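Spare room bedding: what do you do about damp and musty blankets?
Home & Household > Bedrooms and storage
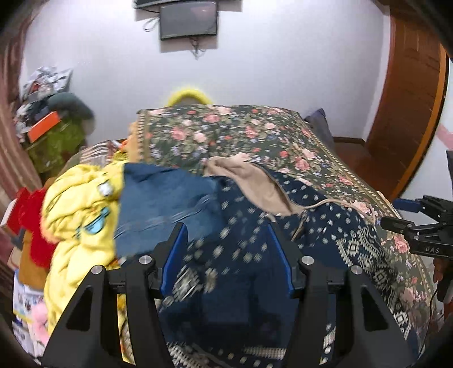
Original post
hollybank_ruth

We've got a north-facing spare bedroom that gets slept in perhaps six times a year. The bed is kept made up, with a bedspread and a spare blanket or two on top, and every November the whole lot starts to smell musty. I wash it all, it's fine for a few weeks, then it comes back.

I've had the radiator on low and it doesn't make much difference. The mattress is a De Luca sprung one, four years old, no marks on it. Walls look clean. I'm wondering whether to buy a dehumidifier or just strip the bed and keep everything in the airing cupboard. The Cokus one I looked at is 200 pounds and I don't want to spend that if a bit of airing would do it.

Replies

tinpot61
Strip the bed. A made bed in a cold room holds moisture, and a mattress with covers over it can't breathe. Make it up the day before the guests come. It takes ten minutes and costs nothing.

Manikandan Nair
I'd measure before doing anything. A hygrometer is cheap. If the room sits above 65% most of the day then it's the room and you can wash blankets until you're blue in the face. If it's 50 to 55% then something is going on the bed before it's fully dry.

hollybank_ruth
Manikandan, I do have one of those somewhere, it came with a baby monitor. Will dig it out.

Tinpot, I take the point but my mother turns up without warning, so I like it ready.

oldgreygoose
Don't leave the radiator on low with the door shut. That was our mistake for years. You warm the air a bit, it picks up moisture, then it cools on the outside wall behind the headboard. Pull the bed out by a hand's width and leave the door open.

tinpot61
Leaving the door open lets the steam in from the bathroom if it's on the same landing. I'd shut the door and open the window for a quarter of an hour every morning.

oldgreygoose
In November? You'd be heating the street.

tinpot61
Fifteen minutes doesn't cool the walls. It changes the air, and the dry air heats up quicker afterwards. My daughter's landlord in Germany has it written into the lease.

Notburga Mösli
It is the same with us in Switzerland, windows wide open for a short time and then closed. Leaving it tilted all day is what cools the room. I also fold the covers back to the foot of the bed in any room that is not in use, so the mattress is open to the air, and put them straight when someone comes. That may suit you better than stripping it completely.

For the blankets, look at what they are made of. Fleece dries fast and rarely smells. Thick cotton ones feel dry on the outside and are still damp in the fold. I hang mine over two lines with a gap between and turn them after lunch.

brackenfold
Agree on the thick cotton. We had one that went over the banister for two days every time and still smelled. In the end I took it to the launderette and used the big dryer, and it's been fine since.

On dehumidifiers — I have a Skondo, the small one, and I wouldn't get it again. The tank is tiny and it's noisy. My sister's Anarel is much better but she paid 300 for it. Ours used 331 units over its first winter, which I know because I had it on a plug meter. Work that out on your own tariff before you decide.

Manikandan Nair
331 over a winter is a lot for a small one. Was it running all the time?

brackenfold
Yes, the humidistat packed up in the first month. Like I say, wouldn't get it again.

hollybank_ruth
Found the hygrometer. 71% this morning with the door shut, 64% by four in the afternoon after I'd had the window open and the door open for a bit. So it's the room.

I've pulled the bed out and there's a faint grey patch on the wallpaper low down behind the headboard. I hadn't seen it before.

oldgreygoose
There you are then. Check the gutter outside before you spend anything. Ours was a split joint.

tinpot61
And strip the bed.

hollybank_ruth
I've folded it all back for now, as Notburga said. Gutter man is booked. Will post the readings again once he's been.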